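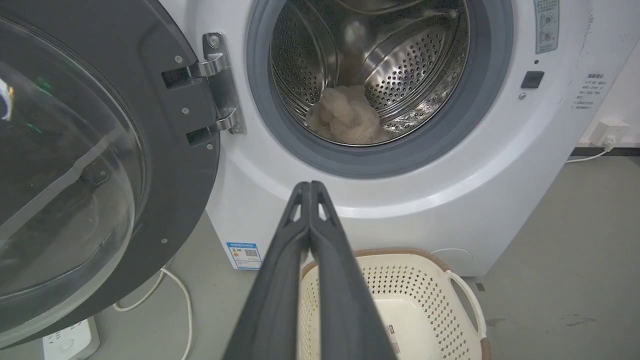 Kenta Honda

4. The Laundry Kit in Use

We came to the Nedberg laundry kit with a good deal of goodwill, having spent much of the previous winter with its predecessor, and it is only fair to say at the outset that the people at Prokberg who sell it were generous with their time and patient with our many questions. The kit is offered as a package of 2 parts, a set of trained routines and a year of support, and the buyer may take either one alone. We took both, and would gladly do so again.

The task we chose is one most readers will know from home: a front-loading washing machine with its door open, a piece of fabric lying in the bottom of the drum, and a plastic basket standing on the floor close by (Figure 3). It sounds a small thing to ask of a two-finger gripper, but cloth bunches and folds as it pleases, and the supplier's own handbook gives this case a chapter to itself, which we read more than once and enjoyed.

Figure 3. The washing machine and basket used in the trials, with the gripper in front of the open door.

Over the whole of October we logged 1,959 attempts, of which 203 were set aside before scoring as the starting position had been entered wrongly (our mistake, and no fault of the kit). The rest were scored by hand against the rules given in Section 3, a slow business but a rather companionable one. 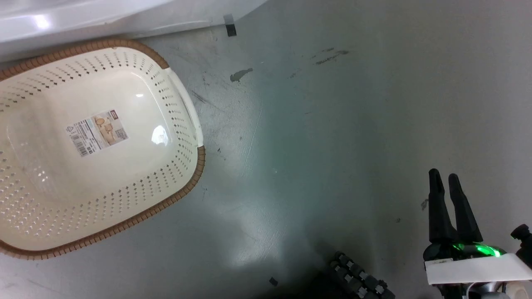 Setting up took us around 8 hours, a little longer than the handbook suggests, and most of that went on teaching the system where a basket begins and ends. A rim, a handle and sides full of small holes each ask something different of the software, and we were pleased to find that the Nedberg routines let the user mark these by hand. The Jundmont package, which we reviewed alongside it, has no such option at present, though it is cheaper and its menus are much kinder to a newcomer.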